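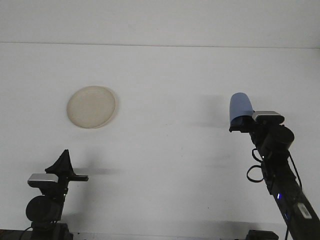 No. 432 | Page 14

Round Things on Plain Walls

Ever since I painted the back room I've been getting notes from readers who have a big white wall and no idea what to do with it. I love a white wall! I also know how quickly it starts to look like a waiting room. My answer for years has been one round thing, hung a little off center, and then leaving the rest alone. A plate, a tray, a basket lid, the top of an old cookie tin – I've hung them all, and I've dropped a few too, so let me pass along what I know.

Start with the color. Beige and cream are lovely on white, much softer than black or a strong blue, and a bit of speckle in the surface keeps a pale piece from disappearing. I like anything with a raised rim, even a shallow one, as you get a thin line of shadow down one side when the light comes across the room. My friend Mei Dvorak swears by flat discs cut from board and painted, and hers look very nice, but I miss the shadow.

Weigh the thing before you buy any hardware. I use my kitchen scale and write the number on the back in pencil. A light lid or a thin tray will hang happily from the removable adhesive strips you get at the hardware store, as long as you stay under the weight on the package (I stay well under, being a coward). Anything made of stoneware gets a proper plate hanger and a screw into a stud, or a wall anchor if there's no stud where you want it.

Now for the wall. Wipe the spot with rubbing alcohol on a clean rag and let it dry completely before the adhesive goes on. Don't use your regular spray cleaner for this, it can leave a film and the strip will let go at three in the morning. Ask me how I know! And if the paint is new, wait. Check the strip package for how long. When I did my back room in July I waited 14 days, and that was the hardest part of the whole job.

To find your place, trace the piece on newspaper, cut it out and stick it up with painter's tape. Leave it overnight. Walk past it with your coffee. I moved mine 5 inches to the left and it was so much better, and I'd never have guessed that from standing there with a hammer in my hand.

If your wall has a seam running across it, as mine does, keep the piece clearly above it or clearly below. Sitting right on the line it looks like a mistake, and adhesive doesn't grip well over a seam anyway.

Tilting: a round piece with no pattern can hang at any rotation, but you don't want the face leaning away from the wall unless you meant it. Two little felt pads at the bottom of the back will usually even it out. They save the paint as well.

And then smudges. White walls show everything. For a faint gray mark I start with a dry white eraser, the school kind, rubbing very lightly. If that doesn't do it, a soft cloth with warm water and one drop of dish soap, then a second cloth with plain water. I keep the melamine sponges for gloss trim. On flat paint they leave a shiny patch, and you'll see that patch every evening when the lamp goes on.

Dexter Van Dusen wrote in to ask about dusting the rim. A clean, dry paintbrush, the two-inch size, top to bottom. I do mine when I do the lampshades.

Next time I'll get to the letter from Rosalind Bellamy about candle wax on a linen runner. Keep the iron handy, Rosalind, and don't pick at it!

– Lucinda Dunleavy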